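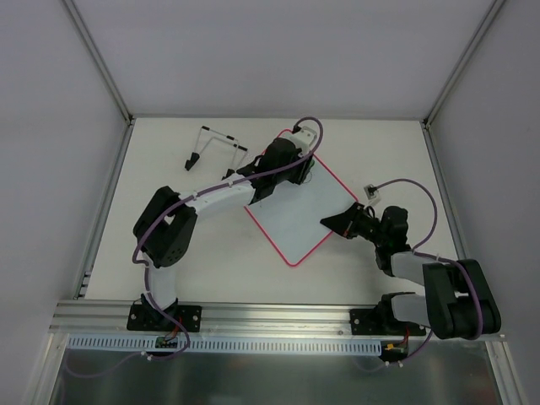
Board and stand, white table.

Home | Blog | Kitchen bits | Archive | About

Print this page | E-mail this to a friend

Quick one, I've got to be out of the door by 8 and the kettle's only just gone on.

Sorting the drying-up corner again. The pale blue-grey board with the pinky red edge is a keeper. Flat, rounded corners, slides in behind the bread bin with no fuss. Had 2 plain ones before it and both warped, so off they went to the charity shop in Brurley (sorry, Brurley).

The folding stand I'm less sure of. Thin silver rods, black ends. I like how little there is to it. Soo-ah Myung has had hers for years and props everything on it, cookbooks, trays, teh lot. Mine mostly lives folded flat in the drawer at Trerkard, then August comes round, all the family turn up and suddenly I want it out every day.

Plan for now. Board on its edge, stand behind, tea towels moved to the hook. Then the bottom shelf, which is a disgrace. Must have 100 lids down there and not a pot to match. Niilo Riihimäki wrote to say he keeps his lids in an old magazine rack, so might try that if I can find one in Priltby at the weekend.

Still to do: wipe down shelf, find the other hook, ring Mum back. Will report on the lids if I get that far, dont hold your breath.

Right, tea, shoes, bus.

Contact | Copyright Harju Kitchen Notes | Back to top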